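Speaker notes – Udham Robotics Club, end-of-term evening
Talk title: Teaching Two Arms to Set Things Down
Speaker: Meenakshi Rastogi
Slot: right after the juniors' line followers, before the break

Before I start

Check the clicker. Water on the left side of the stand. Ask Pankaj to dim only the front lights, the back row needs theirs for the program sheet.

If the juniors run over, drop the section on naming things and go straight from the plate to the two arms.

Opening

Good evening, everyone. I'm Meenakshi, I'm in the simulation group, and I get to talk about the thing I have been thinking about at breakfast, on the bus and during at least one chemistry class since October.

Our group is four students and one very patient mentor. Ankit Saxena wrote most of the motion code. Pushpa Semwal built our scoring sheet and ran nearly all the trials. Harsh Semwal – yes, they're cousins, yes, they argue about it – did the models, meaning the dishes, the table and the lighting. Pankaj Agarwal is our mentor, and he has a habit of asking "how do you know?" until you really do know. (Pause here. Wave at them. Make them stand up if they'll do it.)

Everything we made this term lives inside a computer. We don't have a pair of full-size arms in the club room, and I would love to have a pair, if anybody's listening! But a simulated arm has joints with limits, fingers that slip, and a table it can crash into. It will knock a dish over for you all day long and you never have to sweep up.

The task

Our entry for the Vellari Challenge is called Kitchen Table. You get a set of dishes and two arms, and you have to move the dishes where the task card says. The card might tell you to put one thing on another, or move a bowl to the other side, or bring two things together. It sounds like something a three-year-old does before lunch. That was my first thought too, and then I spent two weeks on one plate.

(Next slide. Let people look for a second before talking.) 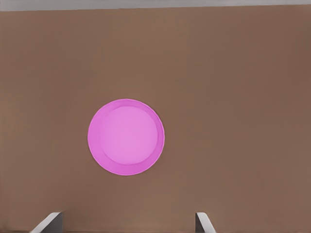

I want to tell you about those two weeks, because they taught me more than anything else in the project. A plate is a mean little object. It is low and wide, and a gripper with two fingers wants something it can get a finger on each side of. Our first plan was to come straight down over the middle and close. You can guess how that went. The fingers weren't anywhere near wide enough, and they tapped the plate like somebody testing a cake.

So Ankit said, fine, go for the rim. One finger inside, one finger outside, and pinch. Lovely idea. Now you have to know where the rim is, and you have to know it well. Come in a bit too high and you close on air. Come in a bit too low and you push into the table, the arm complains, and the trial is over.

Pushpa's scoring sheet is where this got good. Before the sheet, we'd say things like "it mostly works." Pankaj hates "mostly." So Pushpa set up a run of 100 trials with the plate starting in a different place each time, and she wrote down what went wrong in each one. Not just pass or fail. Too high, too low, slipped, bumped, gave up. Once we could read the sheet, we could see that most of our failures came from the same side of the table, where the arm was reaching across itself and the wrist came in at a poor angle.

We changed the approach angle for that side. We ran the whole set again. 91 passes. Harsh yelled so loudly that the chess club came over to see if somebody was hurt.

(If people laugh, wait. If not, keep going.)

Naming things

Short section. Skip if late.

We had a silly problem that cost us a full afternoon. In the code, "left arm" means the robot's own left. When you stand facing the robot, its left arm is on your right. Three of us were thinking like the robot and one of us was thinking like the audience, and I won't say who, but it was me. I flipped two settings to fix a bug that wasn't there.

After that we put a paper sign over the monitor that says ROBOT'S LEFT with a big arrow. Low tech! Best thing we made all term. If you're starting a two-arm project next year, make the sign first.

Two arms

Once one arm could be trusted with one dish, we could finally use both. I had imagined this would be twice the work. It's more like a new subject.

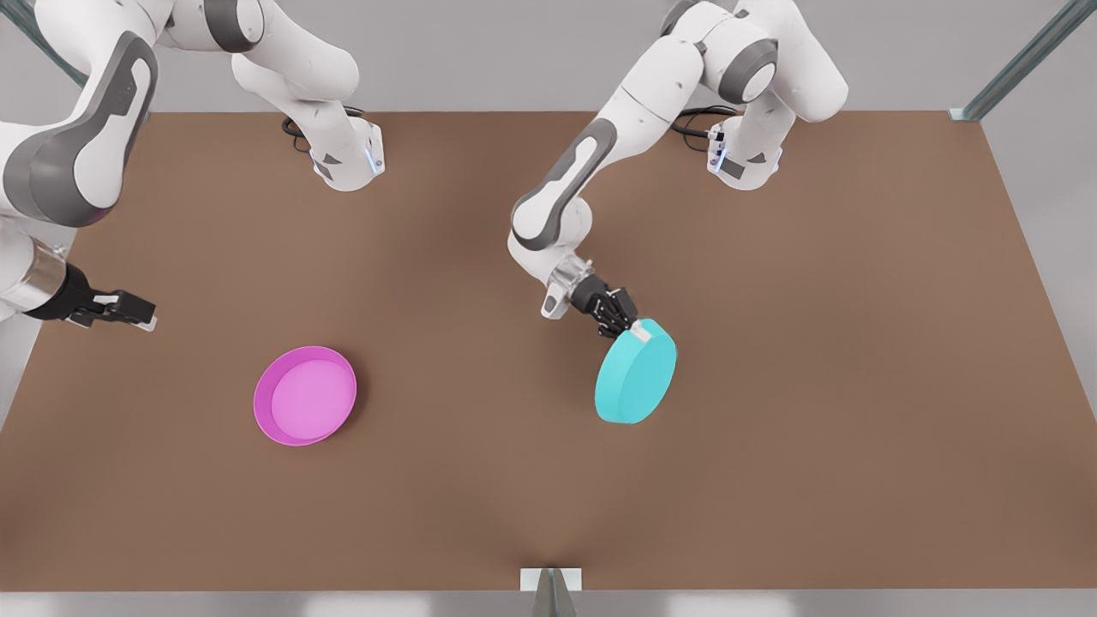 The big question with two arms is who waits for whom. If both arms go whenever they feel like it, sooner or later they want the same bit of air. Our first fix was to let only one move at a time, with the other parked. It's safe, it's slow, and it looks like two people being extremely polite at a door.

What we have now is something Ankit calls the middle rule. There's a zone down the center of the table, and an arm has to ask for it before going in. If the zone is free, it gets it. If not, it holds at the border until the other arm is out. Outside the zone, both arms can do as they like. The code for this fits on one page, and I have the page with me if anyone wants to see it at the break. I'm really proud of that page.

There's also the matter of letting go. We spent so long on picking up that we treated putting down as free. You open the fingers, done. Well, try it with your own hand and a saucer. If one finger comes off before the other, the dish gets dragged. If you let go too high, it lands on its edge and goes rolling off toward the floor. Harsh made a folder of these and set them to music. He'll show you if you ask him. He'll show you if you don't.

Our put-down now has 5 small moves in it: come down slowly, feel for contact, stop, open a little, lift straight up. Somebody in the Malhotra club suggested the "open a little" step when we were swapping stories after the regional meet, and it helped right away. We told them about the middle rule in return, so if they beat us with it, that's on me.

The close-up work

(Slow down here. This is the part the parents usually ask about.)

People want to know how the arm sees. We have a few different views to work with. One looks at the whole table, and that's the one you'd choose if you were watching for fun. The others sit close to the grippers and go wherever they go. They're confusing at first. When the gripper turns, the whole world turns with it, and a bowl that looked small and far away can suddenly fill half your screen.

I didn't like the close views to begin with. Pushpa made me go through a set of failed trials using nothing else, and I changed my mind by the end of it. From far away a bad grasp and a good grasp can look the same. From up close you can tell whether a finger is over the rim or beside it, and that's usually the whole story.

It also changed how Harsh builds the models. He had been saving effort by making the round dishes out of fewer flat pieces. From the table view you'd never notice. From the gripper you do, and the fingers care about it too, so he went back and tried several versions of each bowl to see what it did to the score.

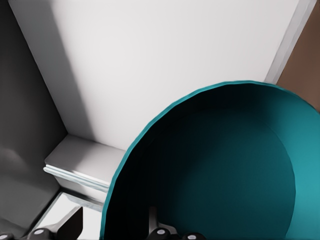 What's next

The final round is in Dukitdale. We don't get the task cards until the morning, so from now on we practice with cards we've never seen. Pankaj writes them and keeps them in his bag. He has started writing unkind ones.

Things still on our list:
– Stacking. One dish onto another works up to 3 high, and the top one is always a nail-biter.
– Getting an arm to give up sooner. At the moment it will try a hopeless grasp over and over, and the clock keeps running.
– Handing a dish from one arm to the other without setting it down first. Ankit has a version. It drops things. We love it anyway.

How to join

We're looking for two more people for next term. You don't need to have written any code before. I hadn't! If you like taking careful notes, talk to Pushpa. If you like drawing or building, talk to Harsh. If you want to watch a robot miss a plate many times in a row and still come back the next day, you'll fit right in.

Thanks to the school for the extra computer time, and to my group for letting me be the one who talks.

Questions

Likely ones:
Would it work on a real arm? We don't know yet. Friction would be the first thing to worry about.
How long does a full run take? Hand this to Pushpa.
Can we see the folder of drops? Hand this to Harsh, and keep an eye on the clock.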